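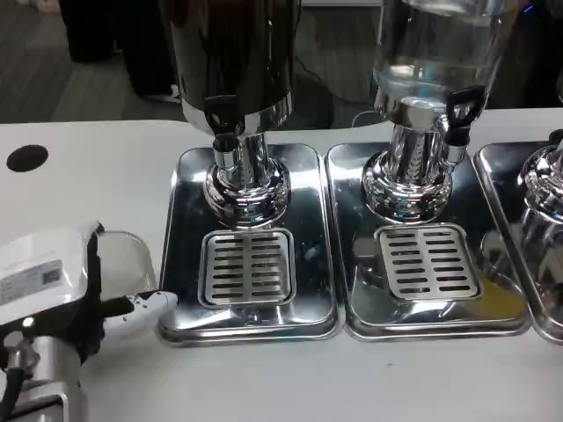
Beverage dispensers on stainless steel drip trays.

Section 2
Loading and walking your first route

By now your Totero guide unit should be charged and the strap fastened to the two little loops at the back. If the strap still feels stiff, don't worry, it softens up after an afternoon or so around somebody's neck. In this section we'll load a route, check that the sound points line up with the building, and take the unit for a full walk before any visitors come along.

We're going to use the Merametti route all the way through. It covers the old Merametti spa hotel, which closed its doors years ago and now opens to small groups in the warmer months, and it comes already stored on every unit so you can follow along even if your own building is a lighthouse or a cannery. The hotel is a good one to learn on. It has long corridors, two staircases that look exactly alike, a drained thermal pool, and a laundry in the basement where the signal drops away to almost nothing. If you can get a route working in there, you can get one working pretty much anywhere!

Before you begin

You will need the unit, its cable, the route card that came in the box, and a paper floor plan of the building. Please do bring the paper plan. The screen on the unit is fine for one room at a time, but when you're standing on a landing trying to remember whether the card room is ahead of you or behind you, a sheet of paper you can turn around in your hands is a wonderful thing.

Caution: Walk the building with its key holder before you plan a route through it. The unit knows where its sound points are. It does not know about soft floors, missing handrails or open shafts, and it will happily tell a visitor to keep going straight.

Loading the route

1. Hold down the side button until the screen lights up, then let go. If you keep holding it the unit goes into its service menu, and you'll have to press Back and start again.

2. Slide the route card into the slot on the bottom edge, label facing you. You should feel a small click.

3. Choose Routes, then From Card. The Merametti route has the number 322. Other routes may show up too, depending on which card you have.

4. Press Load. A bar moves across the screen and then seems to stop close to the end for a good long while. Leave it be. It is unpacking the recordings, and taking the card out at this stage means loading the whole thing over again.

5. When the screen says Ready, take out the card and put it somewhere safe. We keep ours in the lid of the box.

Note: A full card holds 2,098 sound points. The Merametti route uses only a small share of them, so there's plenty of room left for your own recordings once you get going.

Setting the starting point

Every route begins at a starting point, and everything after it is measured from there. If the start is off by a few paces, then the story about the ballroom chandelier will play in the coat check, and your visitors will be looking up at a water pipe.

6. Stand where you want the visit to begin. At the hotel we use the bottom step of the front entrance, on the left side as you face the doors.

7. Choose Start Here and stand still until the unit beeps twice. Standing still really does mean standing still. Turning to chat with a friend is enough to spoil the reading (ask me how I know).

8. Walk ten paces toward the door and look at the screen. The small arrow should have moved along with you. If it's pointing back toward the parking lot, go back to the step and do it again from 6.

Note: Heavy concrete and steel beams can throw the arrow off. In buildings from the big hotel boom, with their thick slabs and deep balconies, it helps to set the start outside, well clear of any overhang.

Checking the sound points

9. Choose Walk Test. In this mode each sound point plays just its first sentence, which saves a great deal of time.

10. Follow the route at an easy pace, the way a curious visitor would. Stop at doorways. Look into rooms. A route tested at a brisk march will feel rushed to everyone else.

11. Whenever a recording starts too early or too late, press Mark. Don't try to fix it on the spot. You'll see all of your marks together at the end, and often you'll find that a whole corridor needs to shift the same way.

12. At the head of the basement stairs, switch to Manual. From here until you come back up, visitors press the round button themselves when they reach a numbered plate on the wall. The laundry and the boiler room are both done this way.

13. Come back up by the second staircase and switch to Automatic again. If you forget, the upper floors will be silent, and visitors tend to think the silence is part of the mood.

Caution: Never place a sound point on a staircase. People stop dead when a voice begins to speak, and the folks behind them may not. Put it on the landing, and put it a little way in.

The full route, with the basement and the walk around the pool terrace, comes to 3,323 feet. That doesn't sound like much, but with the stairs and the stopping it makes for a decent outing, and older visitors are glad to hear beforehand that there is a bench on the terrace.

Moving a marked point

14. Choose Marks and pick the first one on the list.

15. Use the left and right keys to slide the point along the route. Each press moves it by one pace.

16. Press Save. Then go and stand there and listen to it once more. I know this is a nuisance when the point is three floors up. Do it anyway, please.

If the unit loses its place

Sooner or later a unit will decide it's in the kitchen when you are plainly in the winter garden. Go to the nearest numbered plate, type in its number, and press Find Me. It should recover before you've finished wondering what went wrong. If it doesn't, switch the unit off, wait until the light by the strap goes out, and switch it back on. The route stays loaded, so there's no need for the card.

Units that lose their place over and over in the same spot are usually fine. It's the spot that needs looking at. Kevin Cuadros, who recorded most of the Merametti voices, had one corner by the elevator that gave him trouble all through July, and in the end he moved the point across the hall and shortened the recording.

Putting the units away

Wipe the earpieces with a soft, dry cloth, coil the cables loosely, and set each unit in its place in the Van Rooij charging case with the screen facing up. A steady green light means it's charging. A blinking one means it isn't seated properly, so lift it out and set it down again.

To record your own voices and build a route from scratch, you'll need the Dranora editor on a computer. Installing it is covered in the next section.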